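Fastalora Exhibitor Forum
Vehicle Displays and Test Drives
Topic: Ride-along hours at the August fair

sellis_fleet
The Sellis dealership group has reserved space on the east lawn for the August fair. The exhibitor packet lists ride-along hours as noon to close. Last year we were permitted to begin at opening. Please confirm whether this is a change in policy or an error in the packet.

Abilio Campos (Exhibitor Services)
The hours in the packet are correct. The morning period is now reserved for livestock trailers, which use the same service road. Static displays may open with the gates as before.

truckrow39
I must register an objection. Our busiest period is the morning, when families arrive. A display that visitors cannot ride in is of limited value, and the fee for a ride-along space has not been lowered. It remains $2,000.

osum_motors
Osum supports the new hours. We had two vehicles held behind trailers for 30 minutes last year with passengers on board. A later start is preferable to a repeat of that.

truckrow39
With respect, that delay occurred at the south gate. The east lawn has its own exit onto Khumalo Road and did not have this problem.

Abilio Campos (Exhibitor Services)
The Khumalo Road exit will be closed to exhibitors this year for paving. Requests to move from a ride-along space to a static space, with the fee adjusted, will be accepted through April 30, 2022. Please include your space number.

sellis_fleet
Thank you. We will keep our space. Are drivers still required to attend the safety briefing in person?

Khôi Vương
Yes. Each driver must attend once and bring a valid license. The briefing is held in Hall 7, and passes are issued at the door.
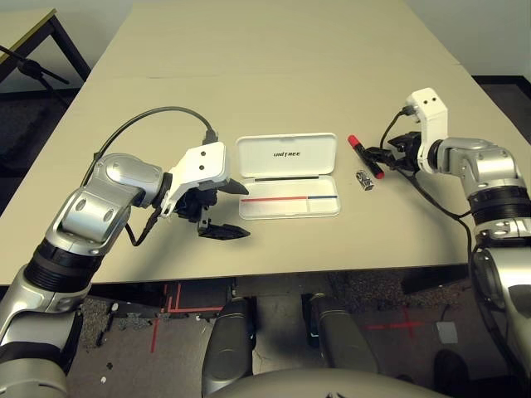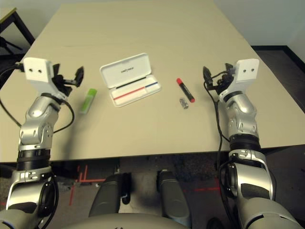
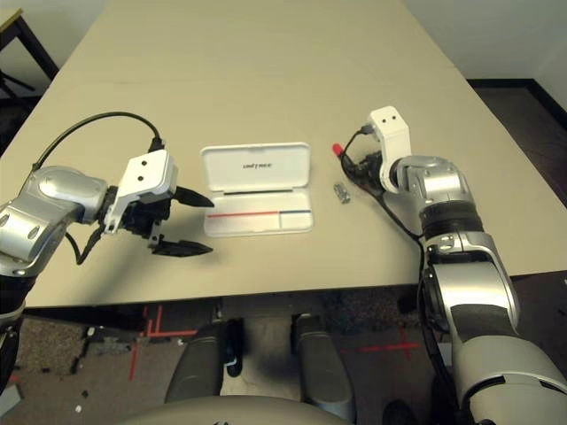
Fastalora Fairgrounds | Department of Exhibitor Services

truckrow39
We will submit a request for space 39. I would still ask that the fee be reviewed before next season.

Abilio Campos (Exhibitor Services)
Your comment has been noted and will be forwarded with the others on this subject.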